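Wivoteo Opens Registration for Shared Table Program in Community Rooms and Small Offices

New program offers plain guidance on setting up, sharing and clearing a snack table

31 Jul 2019

Wivoteo, a provider of household training and support for shared living and working spaces, today announced the opening of registration for the Shared Table Program. The program is intended for community rooms, student residences and small offices in which one table serves many people over the course of a day. It covers the selection of snacks and drinks, the care of table linen, the storage of opened packages and the clearing of the table at the end of use.

Registration is open to any organization that keeps at least one table for common use. Participating sites will receive a printed handbook, a set of wall cards and two visits from a Wivoteo adviser.

The program follows a trial that began in February at 14 sites. During the trial, advisers recorded the condition of each table at midday and again before closing. The records, which run to 3308 entries, were used to write the handbook and to decide which subjects should be given the most space.

"A shared table is one of the most heavily used pieces of furniture in any building, and it is often the one with the fewest rules," said Margus Šimkus, director of programs at Wivoteo. "The sites that took part in the trial told us that they did not want a long list of things people must not do. They wanted to know where the opened crackers should go and who wipes the cloth. The handbook answers those questions in a few pages."

According to the trial records, the most common difficulty was the mixing of items still in use with items ready to be thrown away. Opened packages, drinks, used napkins and cleaning supplies were frequently found side by side. Advisers noted that people were slow to clear such a table even when they had time to do so, and several sites reported that unopened food had been discarded by mistake.

The handbook recommends that each table be divided by use. Food stays toward the middle, drinks stand upright on one side, and sponges and cloths are returned to the sink as soon as they have been used. Paper goods that have been used once are placed in the bin and are not left on the cloth. 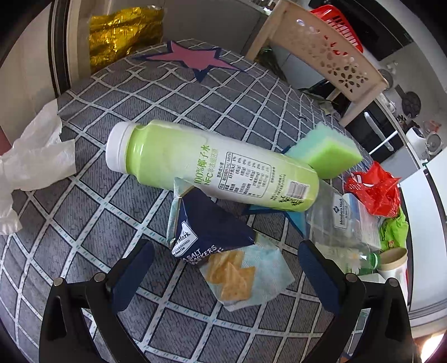 Salt crackers, coconut water, a kitchen sponge and paper goods on a shared table with a printed cloth.

The section on opened food is the longest in the handbook. Crackers and other dry goods should be closed after each serving, with the inner liner folded down before the outer package. Where a package can no longer be closed, the contents should be moved to a clear zip bag or a lidded container and marked with the day of opening. Crackers set out for guests should be placed on a clean napkin or plate in small numbers and replaced as needed. Any left on the table at closing should be discarded.

Drinks are treated separately. Bottles should be kept upright with their caps fully closed, and those that must be kept cold after opening should go back to the refrigerator between servings. Paper cups are to be used once. Sites that wish to reduce the number of cups are invited to provide a shelf on which regular users may keep their own mugs.

A further section deals with tablecloths. Many sites in the trial had chosen printed cloths in cheerful patterns, and staff asked how these could be kept in good order without daily washing. The handbook advises that crumbs be shaken out or brushed away after each main period of use, that spills be blotted promptly, and that every site keep a second cloth of the same size so that one may be washed while the other is in service. For round tables, it gives a simple method of measuring the drop so that the cloth does not catch on chairs.

"We began by assuming that storage would be the main concern, and we prepared our first cards on that basis," said Eduard Říha, who led the team of advisers during the trial. "After the first visits we rewrote them. People knew where things were kept. They were less certain about when a thing should be put back, particularly if it belonged to the group and several people were still eating."

The wall cards have been prepared with this in mind. There are seven cards in each set, and each deals with one moment in the day, from laying the cloth in the morning to taking out the bin at night. The text is printed in large type and may be read from a standing position. Sites may display the full set or only those cards that suit their own routine.

Wulby, a supplier of kitchen storage goods, will provide each participating site with a starter box containing reusable clips, lidded containers in three sizes and a roll of write-on labels. The box is included in the registration fee. Sites are under no obligation to purchase further goods from Wulby or from any other supplier.

"Our part in the program is a modest one," said Miloslav Vlček, head of customer relations at Wulby. "We were asked for containers that stack, that open easily and that people will recognize as belonging to the table. The sizes were settled after the advisers had seen what was most often left open."

Wivoteo expects to admit 63 sites in the first round. Places will be offered in the order in which complete applications are received, and organizations with more than one table may register them together. A second round will be announced when the first visits have been completed.

At the first visit, the adviser will look over the table and the nearby storage with a member of the site's staff and agree on a layout. The second visit will review how the layout has worked and make any changes needed. Sites may write to their adviser between visits, and a reply will be sent within two working days.

Čestmír Malý, who manages a student residence that took part in the trial, said the arrangement had been easy to introduce. "We put up four of the cards and bought a second cloth," he said. "Residents still leave things out during examination periods, and I expect they always will, but the table can now be cleared in a few minutes by whoever is nearest."

Organizations wishing to register should complete the application form on the Wivoteo website. The form asks for the size and shape of the table, the usual number of users and the location of the nearest sink and refrigerator. Applicants may attach a photograph of the table in ordinary use.

About Wivoteo

Wivoteo provides training, printed guidance and advisory visits for shared kitchens, common rooms and small workplaces. Its programs address everyday tasks, including food storage, table care, dishwashing and the sorting of household waste.

Media contact

Čestmír Sokol
Press Office, Wivoteo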